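Bondura Hall - Kitchen and Supper Room
Walk-through checklist with comments
Inspected by: Nkechi Uzor
Date: March 24, 2022
Hall: Bondura Hall, Clirnberg Road, Noltville

Thank you to everyone who left the kitchen so tidy ahead of my visit. I know it's a busy time with the harvest supper coming up in April, so I've tried to keep to what needs doing and leave my usual wandering off the page (you'll see I didn't quite manage it). Items are marked OK, Attention or Fix before use.

1. Entry and exits

Front doors open fully and latch back - OK
Side door to car park - Attention
Exit signs lit - OK
Path to side door clear - OK

The side door is sticking again at the bottom corner. I could get it open with a good shove of the hip, but I wouldn't want one of our older regulars having to do the same in a hurry. It swells every wet autumn and I'd dearly love to see it planed properly this time. Please keep the pram parking on the other side of the foyer as well, even on playgroup mornings when it feels like every family in Noltville has turned up at once.

2. Fire safety

Extinguisher by stove, tag in date - OK
Fire blanket within reach - Fix before use
Smoke alarm in supper room tested - OK
Evacuation plan on wall - Attention

The fire blanket has been moved to the hook behind the pantry door, where the aprons are hanging over the top of it. It took me a little while to find and I was looking for it! It belongs beside the servery, at shoulder height, with nothing else on the hook. The evacuation plan still shows the old storeroom, so anyone reading it for the first time would be sent to a wall. Idahosa Signs did the last one and they still have the drawing, so a new print shouldn't be dear.

3. Stove, urn and hot water

Stove knobs all present and marked - Attention
Gas shut-off labelled - OK
Urn cord and plug sound - OK
Hot water at sink - Attention

The back left knob has lost its markings altogether, and you have to guess where off is. A dab of paint will do for now. The hot tap gave me 48 degrees at the hand basin, and I'd like the plumber to have a look at it next time he's out, particularly with little ones washing their hands after painting. The urn is in good order and has a lovely long life ahead of it if people would only stop filling it past the line.

4. Food preparation

Benches clean and free of chips - OK
Boards in good condition - Attention
Knives stored safely - OK
Cloths and sponges fresh - OK

Boards are the thing I get asked about most, so forgive me if I go on. Wood is perfectly fine in a hall kitchen so long as it's looked after. Run your hand across it and look along the joins, where the strips meet, for any gap that would hold food or water. Check the edges too, as that's where they get knocked.
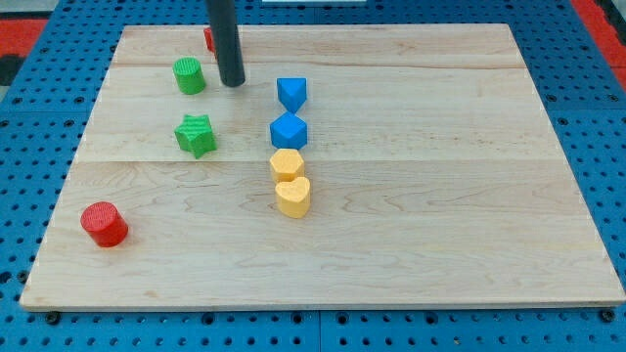 Wash in hot soapy water, rinse, and stand on edge to dry with air getting to both sides. Please don't soak them in the sink overnight and please, please don't put them through the dishwasher. I've set two aside in the pantry with tape on them. One has a split I could get a fingernail into and should be thrown out, and the other only wants a sand and a coat of food-safe oil. Raw meat stays on the red plastic ones, as always.

5. Fridge and pantry

Fridge at 5 degrees or below - OK
Freezer seal - OK
Food labelled and dated - Attention
Dry goods off the floor - OK

There was a container of soup with no name or date on it, and I'm sorry to whoever made it, but it went in the bin. There's a marker on a string by the fridge now. I tied it rather tightly.

6. Floors and storage

Floor dry and sound - OK
Step stool stable - Fix before use
Trestle tables stacked safely - Attention

The step stool has lost one of its rubber feet and rocks when you put your weight on it. I've taken it home with me so it won't tempt anyone. The trestles are leaning at too steep an angle against the back wall and need the strap put across them every time, even if you're coming back in the morning.

To be done before the April supper

Move fire blanket back beside servery
Replace step stool
Plane side door
Repaint stove knob
Throw out the split board, sand and oil the other

I'll pop back to tick these off once I hear they're finished. The key is back in its usual spot, and the biscuits in the blue tin are for whoever does the door.

Nkechi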